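Last updated: Fri 6 February

Nesting cups, part two: storage and what goes inside them

The first post on the cups covered which sets fit which drawers. Several readers wrote in about the smaller problem, namely what to do with the cups once they are out of the drawer and lying on the work table with things in them. I have spent a few evenings on it and have some notes.

Background for anyone who skipped part one. I keep small soft goods (cotton, tissue, felt scraps, the stuffing that comes out of old cushions) in short plastic tubes closed at one end. They came as a mixed lot from Trunditham, a surplus outlet that sells by weight. The lot was listed at 705 grams and contained several diameters, mostly in shades of blue. No maker's mark on any of them. I had been using the Zinis drawer inserts before that, and they were fine for screws but too shallow for anything that springs back when compressed.

Fit

A cup nests properly when the inner one drops to the bottom under its own weight and comes out again with two fingers. If it needs a push, it will need a pull, and the pull is what creates a vacuum and sends the contents across the room. I measured every cup at the mouth and again halfway down with calipers. The walls taper on some and not on others, so the mouth measurement alone is not enough to sort them.

The widest one I own has a 32 mm bore. Nothing smaller than that is worth using for tissue, in my opinion, but I do keep cotton in narrower ones.

Nesting only works for empty cups. Once there is a wad of anything inside, the inner cup rides up and the stack gets top-heavy. I tried trimming the wads. It made the stack sit better and made the wads useless.

Lying down or standing up

Standing up takes less table. Lying down makes it easier to see what is in each one, and soft material stays put without a lid as long as it is packed with a bit of pressure against the wall. I now lay them down when I am working and stand them up when I am finished.

The objection is rolling. A plain cylinder on a flat table will roll if the table is out of level, and mine is, by an amount I could measure but have not. Three things I tested:

A strip of rubber shelf liner under the row. Works. Collects lint.

A shallow tray with a lip, sold as the Lightfoot desk tray. Works for small cups. The large ones sit on the lip and tilt.

Pointing the open ends the same way and letting the cups rest against each other. Works better than expected if the large one is in front, and costs nothing.

I have settled on the third. The shelf liner has gone back under the paint cans.

Contents

Tissue is bulkier than it looks and relaxes over time. A cup filled to the rim in the evening will usually have a tuft standing out by morning. Cotton does this less. Felt does not do it at all but is hard to get back out of anything narrow. Tweezers help, and the blunt plastic kind is better than steel for this, as steel points scratch the inside of the cup and the scratches then catch fibers.

White material in a blue cup is easy to find. I did not plan this when I bought the lot, but it has affected what I put where. The pale felt and all the tissue have moved to the blue cups, and the dark scraps went into a jar.

Labels

I tried the Stidurora removable labels. They hold well on the flat bottom and lift at the corners on the curved side within a day or so. A grease pencil on the bottom does the same job and wipes off with a dry cloth. I have used over 5 of the labels and do not intend to use the rest of the pack — if someone local wants them, send me a message.

Cleaning

Warm water and dish soap. Dry them mouth down on a rack, then leave them overnight before putting tissue back in. I skipped the overnight step once and had to throw out the contents.

Still to do

The drawer itself needs a new divider. The opening is 159 mm deep and the current divider stops well short of that, so the back row slides under it. I have the board for it and will cut it in April when the garage is warm enough to work in.
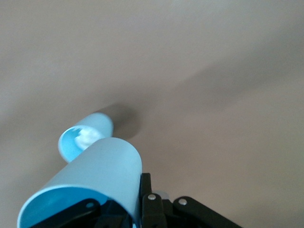 Large cup in front, smaller one behind with the white wad in it.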